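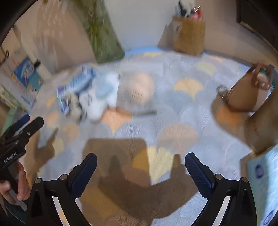 « Salberg », de Helju Ramanauskas : note sur la version restaurée

Publié le 9 septembre 2020
Partages : 187 | Commentaires : 3

La reprise en salle de « Salberg », long métrage de Helju Ramanauskas achevé en 2000 et resté depuis lors presque invisible, appelle quelques observations que le présent billet se propose de consigner. Le film a été présenté au cinéma Neva dans une copie numérique établie par le laboratoire Unance à partir du négatif d'origine. L'auteur de ces lignes ne le connaissait que par un enregistrement télévisuel de qualité médiocre, amputé du prologue et recadré sur les côtés. Il convient de préciser d'emblée que plusieurs jugements formulés autrefois sur ce blog, notamment à propos de la photographie, doivent être révisés.

L'action se déroule en 1630, dans une cité minière dont le filon d'argent s'épuise. Un arpenteur, Matthis, interprété par Lionel Whitlock, y est envoyé par l'administration afin de dresser le relevé des galeries et d'établir s'il y a lieu de poursuivre l'exploitation. Il loge chez la veuve d'un contremaître, Agnes, rôle confié à Freya Staniforth. Durant la première heure, le récit suit avec une exactitude presque notariale les descentes au fond, les mesures, les repas pris en silence et la rédaction des rapports. Un différend survient ensuite entre Matthis et le bailli au sujet d'une galerie qui figure sur les plans anciens et que personne ne consent à lui ouvrir. Les lecteurs qui n'auraient pas vu le film sont invités à différer la lecture de la troisième partie de ce billet, où la fin est commentée.

I. De la durée

La version restaurée compte 187 minutes. L'exploitation initiale, assurée par la société Tindall, avait été précédée de coupes importantes auxquelles la réalisatrice avait consenti sans enthousiasme, si l'on en croit le texte de présentation remis aux spectateurs. Les passages rétablis concernent pour l'essentiel les scènes de bureau : Matthis recopie ses chiffres, taille sa plume, reprend une addition. On pouvait craindre que ces ajouts n'alourdissent un ensemble déjà réputé austère. L'effet produit est contraire à cette crainte. Les séquences souterraines, qui s'enchaînaient auparavant sans respiration et finissaient par se confondre dans le souvenir, retrouvent chacune leur place et leur fonction.

Il faut mentionner en particulier la longue scène du greffe, absente de la version courte. Matthis y demande communication d'un registre. Le greffier le lui apporte, le pose sur la table, garde la main dessus et attend. Le plan se prolonge bien au-delà de ce que réclame l'information transmise, et c'est à cet endroit que le spectateur comprend de quelle nature est la résistance opposée à l'arpenteur. Dans la version autrefois diffusée, le bailli devait énoncer cette hostilité dans une réplique d'une lourdeur regrettable, doublée après coup. La réplique a disparu de la copie restaurée et l'on ne saurait trop s'en féliciter.

Toutes les réintégrations n'emportent pas la même adhésion. La noce villageoise, située peu après la première heure, relève d'un pittoresque dont le reste du film se garde avec soin. Les danses sont filmées de loin, sans point de vue identifiable, et la séquence se termine sur un échange de regards entre Matthis et Agnes qui répète, en moins bien, celui de l'escalier. Sa suppression en 2000 était défendable.

II. De l'image et du son

La photographie est due à Graham Tapley. J'avais écrit ici même, il y a plusieurs années, que les scènes de mine étaient « illisibles » et qu'elles trahissaient un manque de moyens. Cette appréciation était fondée sur un mauvais support et je la retire. Les galeries sont éclairées à la flamme, avec très peu d'appoint, et la copie d'Unance restitue dans les zones sombres une gradation de bruns et de gris que l'enregistrement télévisuel réduisait à un aplat noir. On distingue désormais les parois, l'humidité de la roche, les visages à demi tournés. Lors de la deuxième descente, un mineur se tient dans l'ombre derrière Matthis pendant toute la durée du plan. J'avais vu cette scène à quatre reprises sans jamais soupçonner sa présence.

L'étalonnage des extérieurs suscite davantage de réserves. Les ciels tirent vers un bleu froid qui paraît étranger aux habitudes de l'époque et qui s'accorde mal avec les intérieurs, demeurés chauds. En l'absence de copie de référence conservée dans de bonnes conditions, il est malaisé de trancher, et le texte de présentation reste muet sur ce point. Une note technique détaillée aurait été utile. L'usage s'en répand chez les éditeurs sérieux et l'on peut regretter que la présente restauration n'en soit pas accompagnée.

Quant à la musique de Bảo Lại, elle se limite à trois interventions, toutes confiées à un petit ensemble de cordes graves. La deuxième, qui accompagne le retour d'Agnes par le chemin des haldes, avait été déplacée dans la version courte et servait de générique de fin. Rendue à sa position première, elle gagne beaucoup en retenue. Le mixage ménage de longues plages où l'on n'entend que les outils, les seaux que l'on remonte et le froissement du papier. Dans la salle du Neva, dont les 200 fauteuils étaient occupés pour une bonne moitié, ces silences ont été respectés, à l'exception d'un téléphone pendant la lecture du testament.

III. De l'interprétation et du dénouement

Lionel Whitlock était alors surtout connu pour des rôles de comédie. Le choix avait surpris. Il compose un fonctionnaire scrupuleux, légèrement voûté, dont la politesse ne se dément à aucun moment et finit par devenir inquiétante. Sa diction est neutre, presque administrative. L'acteur réserve ses rares variations aux scènes de calcul, où un chiffre inattendu suffit à modifier son souffle. Il y a là un travail d'une grande précision, que la critique du temps avait expédié en deux lignes.

Freya Staniforth dispose d'une partition plus mince, et le scénario la dessert dans la dernière demi-heure en lui attribuant une fonction de messagère. Elle tire néanmoins le meilleur parti de la scène du testament, où Agnes corrige à voix basse la lecture du notaire et révèle ainsi qu'elle connaissait le document de longue date. Les seconds rôles sont inégaux. Le bailli, joué dans un registre plus théâtral que ses partenaires, semble parfois appartenir à un autre film.

Le dénouement mérite un examen séparé. Dans la version de Tindall, Matthis faisait ouvrir la galerie condamnée, y découvrait les restes des ouvriers ensevelis et remettait son rapport. La copie restaurée s'interrompt avant l'ouverture. L'arpenteur se présente devant la cloison de planches, pose sa lanterne, déplie le plan et inscrit la cote de la galerie d'après l'ancien relevé, sans vérification. Il signe. Le film s'achève sur son départ, en voiture, par la route du nord.

Cette conclusion modifie la portée de l'ensemble. Le Matthis de la version courte était un homme intègre auquel les circonstances donnaient raison. Celui de la version longue commet, après trois heures passées à mesurer toutes choses, la seule négligence de sa carrière, et il la commet en connaissance de cause. Le spectateur n'obtient aucune confirmation de ce que renferme la galerie. J'ai entendu, à la sortie, deux personnes soutenir qu'elle était vide et que la population protégeait une simple rumeur. L'hypothèse m'a paru d'abord irrecevable ; je dois admettre qu'aucun plan ne la contredit.

On relèvera à ce propos un détail de mise en scène. Le plan déplié par Matthis dans la dernière scène porte une tache d'encre dans l'angle inférieur. La même tache apparaît sur le document que le greffier retenait sous sa main au début du film. Il s'agirait donc d'une seule et même pièce, qui aurait quitté le registre dans l'intervalle. Je n'ai pas su déterminer à quel moment, et la scène de la noce, que j'ai jugée superflue plus haut, pourrait contenir la réponse. Je compte y prêter une attention plus soutenue lors d'une seconde projection.

IV. Renseignements pratiques

Le cinéma Neva maintient « Salberg » à l'affiche jusqu'à la fin du mois de septembre, à raison d'une séance en soirée et d'une séance le dimanche après-midi. La projection comporte un entracte, placé après la deuxième descente. Le port du masque est exigé dans le hall ainsi que dans la salle, et la réservation est conseillée. Le texte de présentation est distribué à l'entrée dans la limite des exemplaires disponibles.

Aucune édition en vidéo n'est annoncée pour l'heure. Les lecteurs qui conserveraient un programme de la première exploitation, ou tout document relatif à la version de Tindall, peuvent le signaler en commentaire. Je souhaiterais en particulier vérifier la durée exacte des copies mises en circulation à cette date, les sources imprimées que j'ai consultées se contredisant entre elles.

3 commentaires | Partager cet article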